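1/ I will write a small thread about the concert at Sturkel last night. I went alone, my knees are tired, and I am still happy.

2/ Short explanation for who does not know: Sturkel is a former grain hall with 176 seats and standing places at the back. I bought the standing ticket. With 12 dollars you cannot ask for a chair.
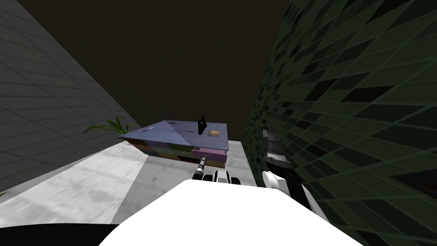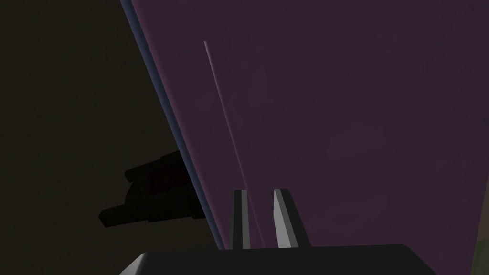

*Kwofie Listeners' Club · live music group*

3/ The opening act was Brarnen, a duo with cello and accordion. I knew only one song from them. They played it second, and much slower than on the record, so I needed a whole verse to recognize it.

4/ Then a long pause. One cable on the stage had to be changed two times. A man beside me ate a complete sandwich and offered me the pickle. I accepted.

5/ Ignacio Paredes came out at a quarter past nine with his old twelve-string guitar and no greeting. He tuned for a while, and then the tuning was already the first song. I did not notice the moment when it changed.

6/ He played almost all of "Breltesow", the album from May. Only the waltz was missing. I was waiting for the waltz, I must admit.

7/ The best part for me was the middle, when the bass player left and Ignacio sang two songs without microphone. At the back we had to hold our breath to hear the words. Somebody's keys fell and it sounded like a drum.

8/ Less good: the drums were too loud in the fast pieces. From my place the guitar disappeared completely in "Harbor Stairs". A friend in the fourth row says it was fine there, so maybe it is only a problem of the back wall.

9/ For the encore he asked the people to choose between a new song and an old one. We shouted for the old one. He played the new one. It is in a minor key and has a very long ending, and I would like to hear it again before I say more.

10/ The table with records was closed when I came out, so I still have no vinyl. They pressed 100 copies for this tour. If someone from the club sees one in the next city, please write me, I pay the postage.

11/ Correction to number 5: it was twenty past nine. My bus ticket says I am wrong about many things.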